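Subject: Re: [soft-plastics] Bag bank contamination and the new bale spec

> The last two bales from the Jamton bank came back marked down again.
> Skivus say moisture and paper, but the sheet only gives one figure
> and doesn't split it. Can anyone tell me what they are testing, and
> whether it makes sense to go on taking carrier bags and film in the
> same cage?

Two separate questions there, so I'll take them in order.

**What they test.** Skivus take a core from each bale, weigh it, dry it and weigh it again. The loss is reported as moisture. Whatever is left is hand-sorted into PE film, other plastics, paper and "other". The single figure on your sheet is the sum of everything that isn't PE film, moisture included. You can ask for the split. It comes as a separate file and they don't send it unless you do.

The limit dropped from 15 per cent to 8 in August. Our bales didn't get any worse at that point, but the mark-downs began with the first collection after the change. For reference, our last one went out at 454 kg and was paid at the lower grade on moisture alone.

**Mixed cage.** I would keep it mixed for now. Carrier bags are mostly HDPE and the stretchy film is mostly LDPE or LLDPE, but the Bodnár line takes both and separates nothing at that stage. What does cause trouble:

- till receipts left in the bottom of bags
- bags knotted with other rubbish inside
- compostable caddy liners, which look much the same as PE once crushed
- crisp packets and anything else with a metallised layer

Receipts are most of our paper fraction. Bags that come in flattened and rolled are far easier to check at the cage than ones stuffed inside each other, and they trap less water. We changed the wording on the sign from "empty bags only" to "shake out, press flat, roll" and the paper fraction fell over the following two collections.

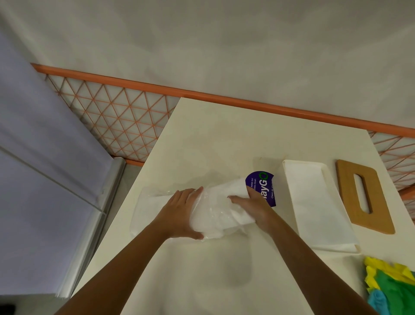 Clultell replied off-list that rolling makes no difference to moisture if the cage stands outdoors, and that a lid did more for their figures than any sign. They also found that tight rolls hold water in the middle, so they ask for loose ones and turn the cage out under cover the night before collection.

I have no quarrel with that. Our cage is indoors, so the comparison isn't a fair one. If yours is outside I'd fit the lid first and leave the sign until you have seen the split.

One correction to my message earlier in the thread: the minimum load is 26 bales, mixed grades allowed, provided each bale is tagged with its grade on two faces. I had written that grades couldn't share a load. That was the old rule.

Blank copies of the tag sheet are in the list archive under "bale tags" – the version with the wider grade box is the current one.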